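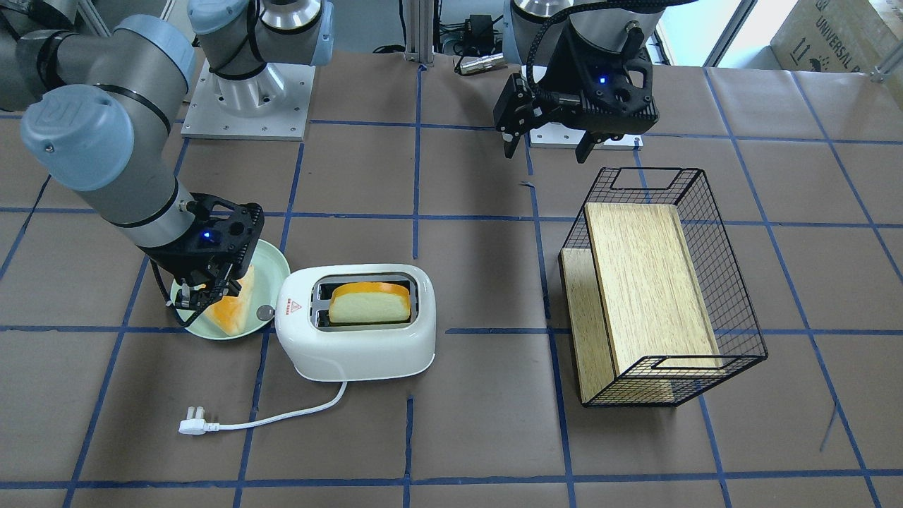

Tuesday, toast corner

New brown paper down on the table and the blue tape grid redone, and I'm very pleased with it! The old sheet was all crumbs and creases. Big rectangles this time, so we can say "plate goes left of centre" and everyone means the same spot.

The mint-green plate is a keeper. A pale slice with that bright orange crust shows up on it beautifully, much better than on the white one Aranka brought down. White toaster to the right, one slice in the front slot, the other on the plate.

One niggle — the grey knob on the toaster touches the rim of the plate. Mwajuma wants a gap of 5 cm and I agree. Will mark the plate's place with a bit of tape after lunch.

Also to do:
Ask Birger if the Ziltex paper comes in 100 m rolls.
Wipe the toaster, it's so glossy that every thumbprint shows.
Try the plate one rectangle further left.

Jeptoo has the table from 3 o'clock. Leave the grid as it is, please!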